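Why I stopped buying king size

I changed the bedding over in October, same as every year, and for once I kept notes on what I spent. The total was 285 dollars, most of it on one blanket, and I still think the blanket was worth it.

The old comforter came from Godwood, bought the month we moved in. It was a king on a queen bed, and the extra width hung down to the floor on my side and picked up dust. Washing it meant a trip to the laundromat on Charpentier, where the big machines take quarters and nothing else. I did that for 4 winters before I gave up on it.

Now I use layers. A sheet, a thin blanket, a spread on top, and another blanket folded at the foot for the cold nights. Each piece fits in the washer at home. If I get warm at two in the morning I can push one layer off and go back to sleep.
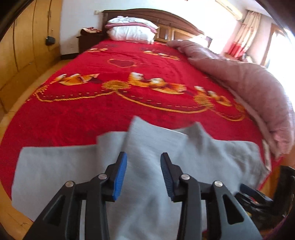 Ploltis Walking Club — members' blogs

Color took longer to settle than I expected. I had white for years and got tired of seeing every coffee drip. Red hides a lot more, but it does bleed, so the first two washes were cold and on their own. I put in a cup of vinegar as well. Yaw Odoi from the club says the vinegar does nothing, and he may be right.

Thread count I've stopped reading. I once paid extra for sheets marked 1,000 and they were heavy, slow to dry and pilled by spring. The plain cotton ones I have now don't list a number on the package at all.

The old comforter went to my sister, who has a bed wide enough for it. I still need a second set of pillowcases before the holidays, and the closet shelf where the spare blankets go needs a new bracket on the left side — it has been sagging for a while.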